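Preparing Household Papers for Deposit at the Clillport Record Room

Residents who wish to deposit family or household papers with the Clillport Record Room are asked to prepare them as set out below. Deposits are accepted from October and must be booked in advance.

Before you begin

Wash and dry your hands. Work on a clear surface away from food, drink and direct sunlight. Use pencil only.

Sorting the papers

1. Group the papers by household member, then by year.
2. Remove paper clips, pins and rubber bands. Leave stitched or bound items as they are.
3. Unfold letters and lay them flat. Do not force a crease that resists.
4. Place no more than 15 sheets in each folder. Write the name and year on the folder tab.
5. List each folder on the deposit form. A form holds 10 entries; continuation sheets are available at the desk.

Photographs should be kept apart from letters and must not be glued or taped.

Papers awaiting deposit may be kept in a closed drawer in a cool, dry room. Lofts, cellars and garages are not suitable.

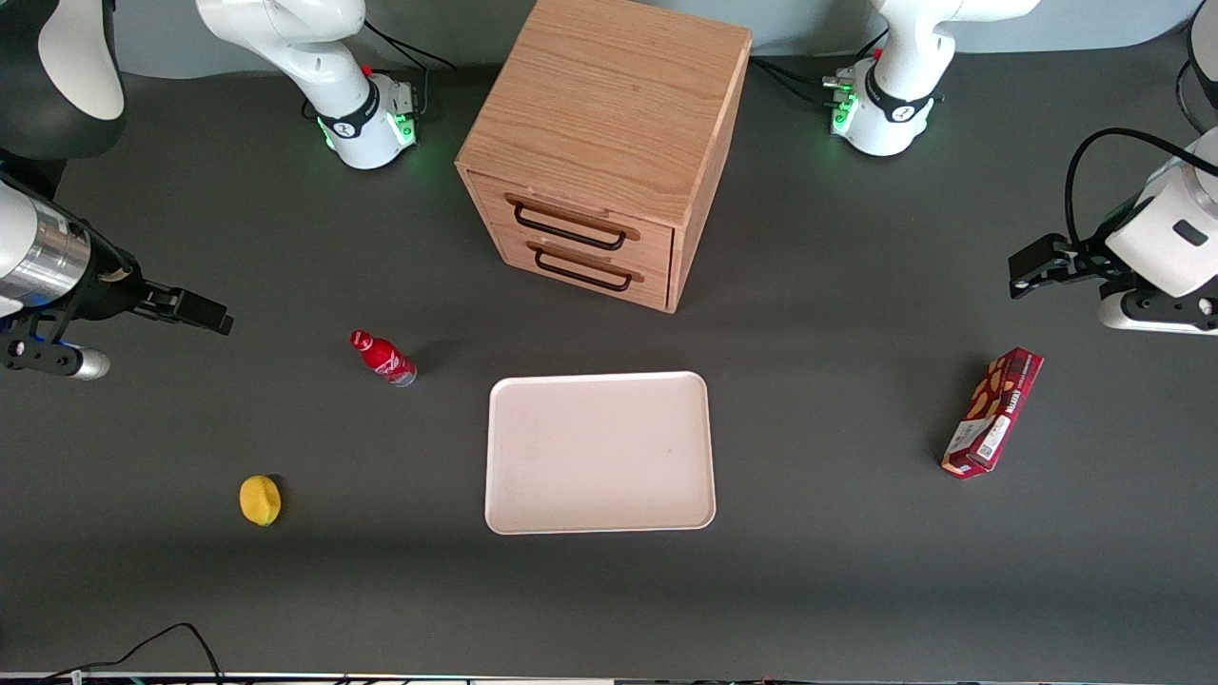 Storage at home

Small cabinets with two drawers suit most households. Keep letters in one drawer and photographs in the other, and do not overfill either. Check the contents every six months for damp or insects.

Enquiries about large deposits should be addressed to Haris Mirani, Deposits Officer.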